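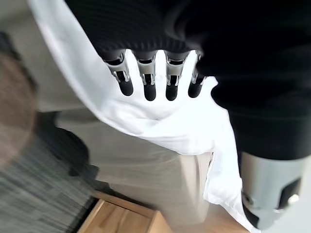 Kapitel 4
Greifen, was nachgibt

Als ich die Robotik-AG übernommen habe, dachte ich, das Schwierigste werde das Programmieren. Dann kam Guadalupe Escobedo mit einem Stapel Wäsche in den Werkraum und fragte, ob unsere Hand das auch kann. Klar, habe ich gesagt (ich war jung und hatte bis dahin nur Holzwürfel gegriffen!). Den Rest des Nachmittags haben wir damit verbracht, ein Geschirrtuch vom Tisch aufzuheben, und gelegen hat es am Ende immer noch dort.

In Kapitel 3 habt ihr mit starren Gegenständen gearbeitet: Würfel, Dosen, der berüchtigte Biltovine-Becher. Da reicht es, Lage und Breite zu kennen, die Finger ein Stück weiter zu öffnen, zuzufahren, fertig. Bei Stoff klappt das nicht mehr. Ein Hemd hat keine feste Breite, es hat heute eine andere Form als gestern, und sobald ein Finger es berührt, verändert sich die Form schon wieder. Dazu kommt, dass Kleidung gern übereinanderliegt. Wer eine dunkle Strickjacke und ein helles Tuch zusammen anfasst, muss wissen, welche Lage er eigentlich haben will, und das sieht eine Kamera direkt an der Hand oft schlecht, weil ihr eine Falte vor der Linse hängt.

Unser Projekt für dieses Kapitel heißt Niltier. Den Namen hat Uriel Medrano erfunden, und auf die Frage, was er bedeutet, hat er bis heute nur gegrinst. Die Aufgabe stammt aus dem Stovach-Wettbewerb, an dem unsere AG im Dezember teilgenommen hat: Ein Kleidungsstück soll aufgenommen, glatt gezogen und abgelegt werden. 50 Punkte gab es für einen sauberen Durchgang, und ich verrate euch gleich, dass wir die vollen 50 nie bekommen haben. Anayeli Ibarra hat trotzdem gejubelt, als wäre es der Hauptpreis gewesen, und ich ehrlich gesagt auch!

Gelernt haben wir dabei vor allem etwas über Fingerkuppen. Mit blankem Metall rutscht man über den Stoff hinweg, mit Gummi bleibt man hängen – manchmal mehr, als einem lieb ist. Macario Maldonado hat fast 2.000 Griffversuche protokolliert, von Hand, in einem karierten Heft mit Kaffeefleck. 500 davon findet ihr im Anhang als Tabelle, und mit denen werden wir in Abschnitt 4.3 rechnen. Bitte überblättert sie nicht, auch wenn Tabellen langweilig aussehen. Die Fehlgriffe sind darin viel interessanter als die Treffer.

Bevor es losgeht, probiert bitte etwas aus. Legt ein T-Shirt auf den Tisch, macht die Augen zu und hebt es mit einer Hand an einer einzigen Lage hoch. Achtet darauf, was euer Daumen macht und wann er es macht. Bei den meisten drücken zuerst die Finger leicht auf den Stoff und schieben eine kleine Falte zusammen, und erst dann kommt der Daumen dazu. Genau diese Reihenfolge bauen wir in 4.1 nach, zuerst auf Papier und danach am Greifer.

Was ihr braucht: die Hand aus Kapitel 3, ein helles und ein dunkles Stück Stoff, Klebeband und euer Laborheft. Wer mit dem Jaramillo-Bausatz arbeitet, stellt die Griffkraft vorher auf die kleinste Stufe. Guadalupe Quinteros Schal hatte danach ein Loch, und ich musste ihn ersetzen.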